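Search this site Go

The arm on the shop table, week six

Posted Monday, March 11, 2024

I said in January that I'd believe in the kitchen arm when it did something I couldn't do faster with my own hand. I still don't. But I've now put enough evenings into it that I owe the thing a fair write-up.

Quick recap for anyone who skipped the earlier posts. The shared workshop in Pirthorpe got an arm and a two-finger gripper, and our group, which goes by Matos for reasons older than my membership, decided it should tidy a table. Pick up pretend groceries, put them in a container, stop. The control software is Zilora. My share of the build has come to $300, and I've stopped telling people that at dinner.

Most of the last two weeks went into the wrist. The cables need enough slack for the last joint to turn all the way, and that slack has to go somewhere. At the moment it goes up and over in a loop. Every fix I've tried trades one snag for another. Clips held the bundle still and then tugged at the connector. A sleeve made it stiff. I took both off again and I'm back to a mess I at least understand.

Then there's the wrist camera, which was sold to the group as the answer to everything. The pitch was that the gripper would see what it was about to grab. I've gone through a batch of 900 frames from it, and a lot of them show pale blur and a big piece of our own hardware. Get close to anything large and you lose the focus exactly when you'd like to have it. I don't know how Reltusus, the grasp planner we bolted on, is supposed to make a decision from that. I suspect it mostly doesn't, and leans on the wider view.
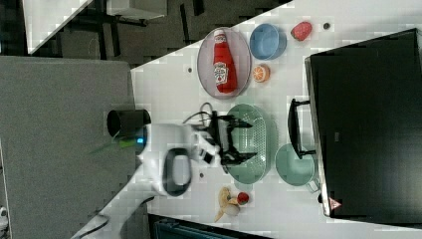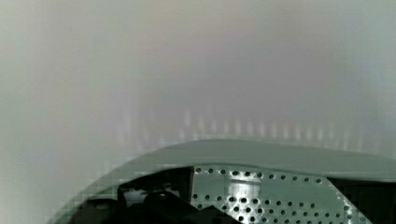

First one: gripper open over the green colander. Second one: the wrist camera's view, up close to something pale.

The colander was my pick, and I'm having second thoughts. It's shallow, which helps, but a thin rim is a mean thing to ask two fingers to find. The rest of the group wants to keep it because a bin would be too easy. Fine. I'd like to see us manage easy first.

My test on Saturday was 15 tries at moving one piece of fruit, same starting spot each time. It got 6. I wrote down every miss, and the misses don't have one cause, so there isn't one thing to fix. Some were short. Some closed on air. On a couple it had the fruit and let go early. Somebody suggested more training data, which is what somebody always suggests.

Next up is moving the camera mount back a little and running the same test again, with no other changes. If the number doesn't move I'm going to argue for taking the camera off and seeing whether anything gets worse.

Contact | Copyright 2024 | Back to top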